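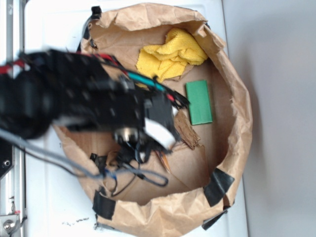 Build Your Own Arm, Handout 4: The Pick-From-a-Bag Exercise

Welcome back, everybody. If you're reading this ahead of the session, good for you, and please bring your arm with the firmware from last time already on it. If you missed last time, come twenty minutes early and grab me at the soldering bench and we'll get you caught up.

So far we've had the arms picking wooden cubes off a flat table, and most of you can do that in your sleep. This session we start picking out of a container, and the container is a paper grocery bag. I love this exercise! It costs nothing, it fits on the end of a bench, and it will show up every lazy shortcut you took in your wiring and your calibration. (It showed up all of mine. I had to redo my wrist harness two times.)

What to bring

Your arm and its power supply. A laptop with the Stuvel control software on it. One large brown paper bag per pair. Black tape, the cloth kind that tears by hand. A few things from your kitchen or your scrap bin to put in the bag, and we'll talk about which ones in a minute. The shop has hex keys, zip ties and a drawer full of spare servo horns, but please don't count on there being a spare servo.

Setting up the bag

Open the bag and stand it on the table. Now roll the top down on itself, all the way around, and keep rolling until the walls are low enough for your gripper to touch the bottom with some travel left in the elbow. Don't worry about making it pretty. You want a fat crumpled rim, sort of like a paper nest, and it'll hold its shape much better than a neat folded one.

Then tape it. Put a few pieces over the rim so the roll can't unroll, and make sure at least a couple of them run down onto the table. A paper bag weighs next to nothing, and the first time a finger catches the rim the entire thing goes for a ride. Lajos Kerekes taped his to a placemat in the December group so he could lift the setup off the bench between sessions, and I've been copying him ever since when bench space is short.

Press the floor of the bag flat with your hand. The fold lines won't go away completely and that's fine, but a big ridge in the middle will tip your objects over and mess with your height readings.

Choosing your objects

Pick things that are different from each other in the way they grip. I keep a little set in a tub, and it goes like this.

A cloth. Any small towel or rag, the brighter the better if you're going to try color detection later. Crumple it up and drop it in against the wall of the bag. A cloth is very forgiving on position and very annoying on release, you'll see why.

A foam block or a sponge. It has nice straight sides, it squashes, and it lies flat, so your approach angle matters. Put it in the open with clear floor on all sides for your first tries.

Something ragged. A torn bit of cardboard or a splintery offcut works great. The trouble with ragged pieces is that the place you aim at and the place you end up holding are never quite the same, and the piece swings around when you lift.

Something thin. A pencil, a skewer, a stick. Save this for the end! Thin things lying flat on the floor of a bag are about as hard as it gets with a two-finger gripper, and I'd like you to leave in a good mood.

Nothing heavy and nothing breakable, please. If your servos are the small Tindale ones from the first kit, stay with stuff you could blow across a table.

Before you power up: the cable check

I'm going to be a nag about this. When we worked on the open table, a droopy cable was ugly and that was all. With a bag, your cables go in along with the gripper. A loop that hangs under the forearm will lie down on the floor of the bag, right on top of the thing you're trying to pick up, and it'll sweep the lighter pieces around before your fingers get anywhere near them.

With the power off, move the arm by hand through its full reach and watch the wiring the entire time. You want enough slack at each joint that nothing pulls tight at the end of travel, and no more than that. Tie the cable to the segment just before the joint and just after it, and leave the curve in between. The boxy segments have fastener holes all over them, so there's always somewhere to put a tie.

Look at your connectors too. If one of them dangles below the gripper, bring it up and fasten it along the side of the bracket. A connector that drags over a rolled paper rim 25 times in an afternoon will work its way loose, and it'll do it while you're holding something.

If you can't get rid of a sagging loop because your cables are just too long, that's okay for today. Route the extra back toward the base and coil it there. We'll cut and crimp new ones in the Mogensen session, and Anju Malhotra has promised to bring the good crimper.

Exercise A: hover

Start with no objects at all. Drive the gripper to a spot over the middle of the bag, above the rim, and save that as your home pose. Every move starts and ends at home. I mean it - please don't go from one object straight to the next, even if it looks like you've got the room.

From home, go straight down until the fingertips are a finger's width off the floor of the bag, hold for 2 seconds, and come straight back up. Do this over the middle, then over four spots closer to the walls. Watch the elbow and the forearm as much as you watch the gripper. It's usually the forearm that hits the rim, and it hits it behind where you're looking.

If the arm shakes when it stops, slow down. In the Vomutus config file the line you want is move_time, which is in milliseconds. Set it to 1000 and see how it feels. You can always speed up once the shaking's gone, and there's no prize for fast in this class.

Exercise B: the cloth

Go in from home with the fingers wide open, close on any bunched-up part, lift, and go back to home. Easy, right? Now open the fingers over the table and see if it lets go. Very often a knit cloth will hang from the corner of a bracket or a screw head, and the fingers can be as open as you like. A strip of smooth tape over the screw heads on the inside of the gripper fixes most of it. So does a little wiggle, and I've written a release wiggle into my own code that I'm a bit embarrassed by, but you're welcome to copy it.

Exercise C: the block

Line your fingers up with the long sides of the block so you're squeezing across the narrow way. Write down the wrist angle when it works. Then turn the block a quarter turn, and try to get it again by changing the wrist angle alone, nothing else. If you have to change the other joints as well, your wrist isn't centered over your target and you should go back and redo the centering from Handout 2.

Don't close the gripper all the way on foam. It'll let you, and the servo will sit there pushing and getting hot. Close until the foam dents a little, then stop.

Exercise D: the ragged piece

Do 20 tries on this one and keep a tally on the back of this sheet. Put the piece back in by hand each time and let it land however it lands. I want three columns: got it, dropped it, missed it. Drops and misses have different causes. A miss is about where you went, and a drop is mostly about how you held on. If your drops are high, try rubber on the fingertips (a slice of bicycle tube is perfect) before you touch a single line of code.

Exercise E, if there's time: the stick

Two approaches are worth trying. You can come down with the fingers on either side of the stick and close with the tips brushing the paper, which needs your height to be dead on. Or you can push the stick up against the wall of the bag first, so one end rides up, and grab the raised end. I like the second one a lot more, and it feels like cheating, which is maybe why.

Safety stuff, same as always

Keep one hand near the power switch when you run new code. Don't reach into the bag while the arm is powered, not even to nudge something over a little bit. Send it home, switch off, then reach in. Tie back long hair and take off lanyards. If you smell anything warm, switch off and come find me.

Check the screws on your arm's mount before you start and again at the break. The reaching-down motion puts a lot more rocking on the base than the tabletop work did.

For next time

Bring your tally sheet from Exercise D and your bag if it survived. We'll put all the objects in together and let them overlap, so have a think about which one you'd go for first. And if you've got a cable fix you're proud of, leave it on the arm so the rest of us can have a look at it!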